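Oltuvari College, Graduate Program in Community Studies
Curriculum and Field Placement Meeting
Minutes
Monday, August 25, 2025, 2:00 p.m., Room 124, Eno Hall

Present: eight faculty members, two student representatives, program coordinator (minutes)
Absent with notice: one faculty member

1. Approval of minutes
The June minutes were approved with one correction. Item 4 should read "practicum hours," not "practice hours."

2. Fall enrollment
The coordinator reported 23 students registered for the first-year cohort. Two have not yet sent in final transcripts. The registrar will hold their places until the end of the second week of classes. There was a question about whether part-time students count toward the seminar cap. They do.

3. Field placements
Placements are confirmed for all but three students. The Ultitz Neighborhood Center can take two more if the students are free on weekday mornings. The third has asked for a placement in adult literacy, and the coordinator will call the county library system again.

Site agreements must be signed before students begin. Last year four agreements came in late and hours had to be made up in the spring. Members agreed that no hours will be credited before the signed agreement is on file.

4. Evaluation methods course
The instructor asked to replace the final exam with a written report for a partner organization. Discussion covered grading of group work, what happens if a partner withdraws, and whether reports may be shared outside the class. A student representative asked that groups be no larger than four.
Motion to approve the change for the fall, with groups of three or four. Seconded. Passed, one abstention.
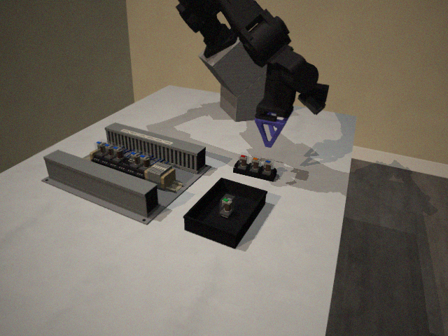 5. Student travel fund
The balance is $2,961. Requests for the fall conference are due by the end of the fourth week. Awards will stay at the current limit per student. A request to cover poster printing was tabled until the department hears back from the dean's office.

6. Do Reading Room
Evening hours will resume once a student worker is hired. Some 20 boxes of older theses are still waiting to be cataloged. The library has offered shelf space for half of them.

7. Other business
The handbook still lists the old grievance procedure. Coordinator to send corrected pages to all members for comment.

Action items
Coordinator: call county library system; send handbook pages; post travel fund deadline.
Evaluation instructor: circulate revised syllabus.
Student representatives: collect comments on reading room hours.

Adjourned 3:25 p.m.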